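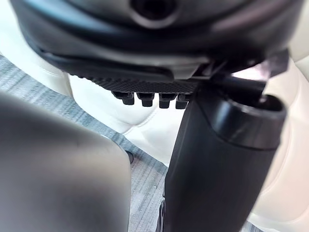 4.2 Contact with a seated person

The Jolmont guideline treats contact with a seated person as a separate case from contact with a person who is standing. A seated person cannot step back, and the sofa or chair closes off the space behind. Section 3 of the guideline therefore asks that the operator agree on a stop word before any arm is moved within reach, and that the word be tested once with the arms at rest.

Figure 3 shows the position to which the rule applies. Both arms reach forward to a person seated on a sofa, with the grippers against the lap and midsection. A cable hangs from the right wrist and loops alongside the forearm. Under the guideline, loops of this kind are checked before each session and secured where they could catch on clothing or furniture.

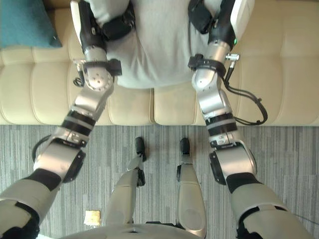
Lama Haddadin, in written comments on the draft, held that a stop word is too weak a measure when both arms are in contact at once, and asked for a hand-held switch in the lap of the seated person. Prasetyo Lumenta supported the switch but wished to keep the word as well, as a person may drop the switch or forget it. The revised text requires both.

The floor is covered by a shorter rule. Cables, tags and small parts are to be cleared from the area between the robot and the seat, and the person's feet are to be included in the check – wrist cameras may show a shoe that the operator cannot see from the control station. 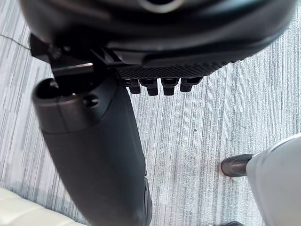 The check is repeated whenever the robot or the seat has been moved. At the Girine site it was first carried out only at the start of the day, and the February review found this insufficient. Sessions are now limited to 30 minutes, with a new check before each one. The person may end a session at any time and need not give a reason. The operator records the stop and leaves the arms clear of the seat until the person has stood up.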